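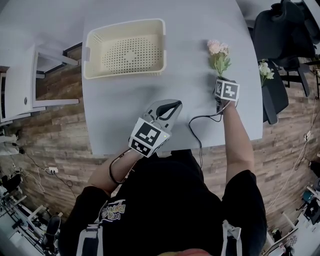
New finger pads for the Rarthorpe hand grippers

Big week for the bench at Rarthorpe (well, big by our standards)! The Inga pair, our two hand-held grippers, have had their first proper service, and I'm pretty chuffed with how it went.

If you've used them lately you'll know the left one had started letting thin things slip. Vuvitz, who make the pads, say to swap them every 2,000 grabs, and the log had us well past that, so on went a fresh set of black ones. Then I went over the marker cubes with a dry cloth, both sides, because even a thumbprint can throw the tracking out, and redid the cable loop so it stays clear of your wrist when you reach across the table.

The check afterwards is the fun bit. You strap in, wait for the green light and move fake flowers in and out of the cream basket, 30 goes with each hand. Pink blossoms, white blossoms, whatever's handy. Stems are a fair test, I reckon, as they roll if you pinch them off-centre.

I've saved the new settings in Lorevow as profile 163, so please load that one and leave the old one alone. Spare pads are in the top drawer under the label printer. Next service is in July, or sooner if anyone hears that clicking again.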